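Clondach: house rules for recording with hand-held grippers

README, last touched in August

Clondach is a set of 332 recordings of everyday objects being picked up and put somewhere else, made with hand-held grippers in furnished rooms. The rules in this file started out as a list of complaints. They have since been promoted to a standard, mostly by being pasted at the top of every session sheet until people stopped arguing.

Layout

episodes/ one folder per recording
rules/ this text again, plus the session sheet
rejected/ larger than we would like

Before you record

Leave the room alone. The first version of this set was filmed by people who tidied up, and the policies trained on it did beautifully in homes where no one lived. Bags, bottles and spare chairs stay where they are. Move a thing only if you are going to trip over it.

Open the fingers all the way and close them all the way, once, before the task starts. Skonard, our checking script, reads the full range from that motion. Skip it and Skonard will reject the episode with an error message written by someone in a bad mood (the author of this file).
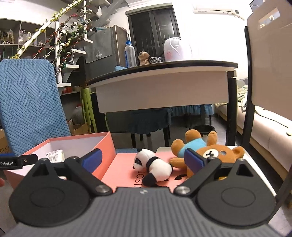 Soft toys get their own rule. Grip the body. Ears, paws and clothing are tempting and make for a lively recording, but a toy dangling by its shirt is a different task and belongs under a different label. If two toys touch, name the target in the task line by what it is: "pick up the panda," never "pick up the toy." We have had to throw out 11 episodes over that one word.

One attempt, one episode. If you drop it, keep going and mark it as a drop. Drops are useful. Drops that were quietly trimmed out are how Ramanauskas, our older set, came to claim a success rate that still embarrasses us.

Privacy

No faces, mail or screens with anything on them. Fingers are fine.

Known problems

Episodes made with the Nandix mount carry a clock offset of 32 milliseconds. There is a fix in the loader, off by default, for reasons lost to history.

Labels mix "box" and "lid" freely. Pull requests welcome, up to a limit of 1,000 changed lines, after which please write first.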